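**Progress report: Ulow prints and drawings catalog, second period**

Submitted to the Erdem Fund by Naa Dramani, project lead

The grant covers the cataloging and rehousing of the Ulow bequest, the etchings and drawings left to the Jendance Gallery by the family of a local collector. This report covers work from March through July.

## Cataloging

We have now cataloged 293 sheets. Of these, 177 are etchings and the rest are pencil or ink drawings. Each entry has the title, medium, sheet size, plate size where there is one, condition notes, and any inscriptions on the back. Entries for the etchings also list the state if we could work it out. Where we couldn't, the field is left blank and flagged for later.

The drawings went slower than planned. Many are studies on thin paper, and a good number carry two or more dealer stamps that had to be checked against the collector's own ledgers. The ledgers skip several years in the 1920s, so some purchase dates will stay open.

Attributions were changed on 49 sheets. Most had been listed under a better-known landscape painter and are now given to his pupils or to "unknown hand." Maxence Leblanc reviewed these changes over two visits and agreed with all but three. Those three stay under the old name with a note until he can compare them with signed work.
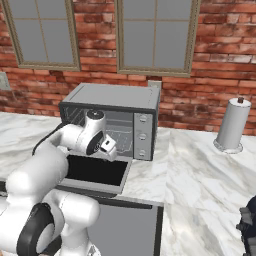

Leblanc's written comments are attached to the individual records and can be read in the database. His fee came out of the research line as agreed, and we do not expect to need a third visit before the end of the grant.

## Rehousing

All of the cataloged etchings have been moved out of the old albums and into window mats and archival boxes. The drawings are in folders for now. The second order of mat board arrived in the wrong weight and had to be returned, which cost us most of June. The replacement is here and cutting has started.

Two etchings were stuck to album pages with an old glue and have been set aside for the paper conservator. Her estimate is within the amount budgeted.

## Online access

Records go live on Grultudia in batches after a final proofread. The first batch is up. The second is waiting on photography of the versos. Search by printmaker works, but search by place name still returns some wrong results and has been reported.

## Budget

Spending is slightly under plan. The difference is from the mat board delay and will be used in the next period. No transfers between lines are requested.

## Next period

- Finish matting the drawings
- Catalog the remaining sketchbooks
- Publish the second and third batches of records
- Draft the wall labels for the small display in the east room

We would like to confirm the due date for the final report.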